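Bonholm Storage and Worktops
July
Prepared by Geeta Rawat, Product Information

This site uses cookies to remember your basket and your preferred store. By continuing to browse, you accept their use.

Pitora Rectangular Basket
Item 927

The Pitora is an open basket for worktops, shelves and utility rooms. It has a diagonal weave, and it is supplied in natural brown and in bright yellow. Customers furnishing a shared kitchen or a craft room often order one of each, so that stationery and household oddments may be kept apart.
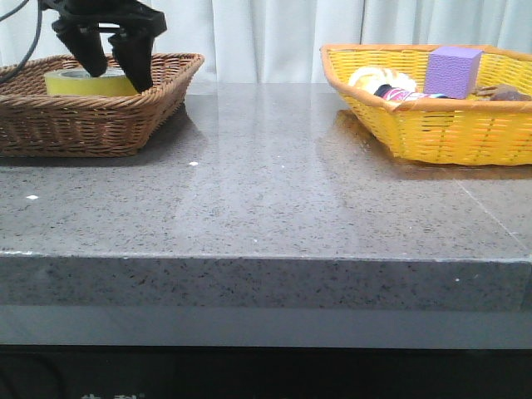
May the basket be washed?
It should be wiped with a damp cloth and left to dry away from direct heat. It must not be soaked or placed in a dishwasher.

The Pitora is sold singly. Orders of 117 baskets or more are handled by our contracts department at Dramen, which will confirm delivery terms in writing. Lids and liners are not available for this item. Baskets bought in different months may vary slightly in shade, and such variation is not regarded as a fault.

Collado Speckled Stone Worktop
Item 2478

The Collado is a pale stone surface with a close pattern of grey and black flecks. It is cut to order from the customer's measured drawing, and openings for sinks and hobs must be marked before the order is accepted. Samples may be borrowed from any Bonholm showroom for 14 days. Customers are advised to view the sample by daylight and again under their own kitchen lighting.

Adhesive tape should not be left stuck to the surface. Any residue may be removed with warm water and a mild soap. Abrasive pads and bleach are to be avoided.

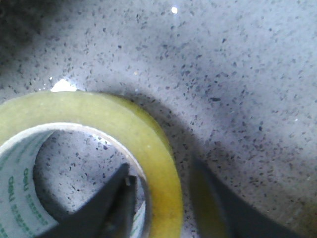 Collado speckled surface, with a roll of packing tape.

Enquiries concerning either item should quote the item number and be addressed to the Dramen office, extension 111.

Page last updated: July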